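2022-11-23, discount app, install page and QR work

Carried on with the staff discount app for Fadbridge. The install page went up on the test server this morning and I went through it on the old tablet and on my own phone.

Add to home screen works on the tablet. On the phone the icon shows up as a grey square with the letter F, so the icon file isn't being picked up. Helmi thinks the path is wrong in the manifest. I checked and it has a capital letter where the folder has none. Changed it, cleared the browser data, still grey. Left it for now.

QR code: the first print was too small to scan from arm's length. Berhanu wants it on the canteen poster, so it has to read from further back. Reprinted at 100 mm square and both devices picked it up straight away. The short link behind it still points at the Kahsay page we used last year. Must be changed before the poster goes to print.

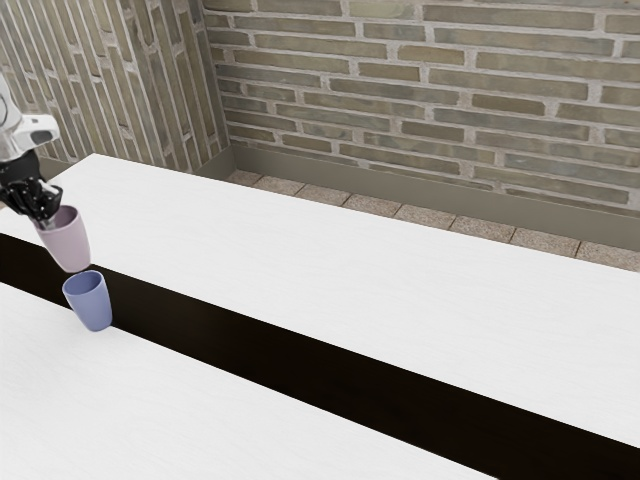 Store list: Natnael loaded the new file from Gorlow, 1759 rows. Import stopped on a shop with an ampersand in its name. He fixed the escaping and ran it again, and it went through in around 2 minutes. Duplicates are still in there. Some shops are listed once under the street and once under the shopping centre, with different discounts. Ibsa to ask Gorlow which one holds. I don't want us guessing.

Search by postcode is fine. Search by shop name only matches from the start of the word, so typing "shoes" misses any shop with it as the second word. Ticket raised.

Login: staff number plus date of birth. Hüsnü tried it with a leading zero on the staff number and was refused. Without the zero he got in. The payslips print the zero, so people will type it. Needs to accept both.

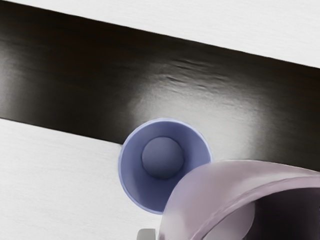 *Simulated view, glare on the dark band.*

Wording on the install page. I have cut it down to:

- Open the page in your browser.
- Tap the share button.
- Choose "Add to Home Screen".
- Log in with your staff number.

The share button sits at the bottom on the phone and at the top on the tablet, so I took out "at the bottom of your screen". Screenshots for both still to do.

Pilot group is 130 people, start of December if the Fisomau contract is signed by then. Berhanu is chasing it.

Open: icon, short link, leading zero, duplicates.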